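The Block Table, Part 2: pics from Foststead

Posted by Tyyne

We use cookies to remember your settings and to count visits. By staying on this page you agree. Accept / Manage

Quick upload before I lose the afternoon. Light wood table, white and orange pieces, a lot of fiddling. Captions short, will fix later. 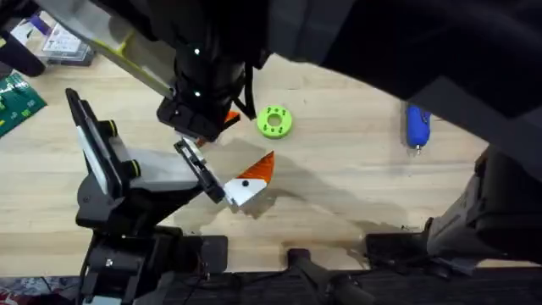 White and orange wedge
White lower half, bright orange triangle on top, point going up to the right. Small black dot on the white face. Little orange piece right by it. I like the colors on that pale wood, the grain is so fine it hardly shows.

The rest of the set
No more pics up yet, the others are still on Sandrine's card. Notes for now so I dont forget what goes where.

Sorting trays
24 pieces in the first tray, the second one never got a label. Orange on the left please. Villads had them the other way round and we lost half a morning.

Paint
Orange is the Karppinen one, two thin coats and a day between. Tried a single thick coat in March and it chipped at the points. The white is from the tin under the sink at Studley, lid is stiff, use the flat screwdriver.

Table top
Sanded again, 240 then finer. No varnish this time. The varnished one was slippy and the small bits slid right off when anybody leaned on it. Wipe with a dry cloth only!! Sadao put a mug on the old one and the ring is still there.

Stacking order
Flat pieces first, wedges next, the small orange ones last. Elibariki got to 5 high with wedges on top, which I would not have bet on. Photo of that one coming when I get the card back.

Storage
Shallow box, 40 cm long, felt in the bottom. Points facing in. Shelf number is 2357, its on the green tag, second bay past the door.

Still to do
Touch up the white edges. Find the missing tray lid. Ask Femar if they still cut the shorter wedges, the last lot came in slighty too wide and we had to sand every one of them by hand.

Names for the captions if I got anyone wrong, send me a note and I will change it. Bigger versions of everything once Sandrine is back, probably the end of the week.

Get new galleries by email. Enter your address to join the newsletter. Unsubscribe any time.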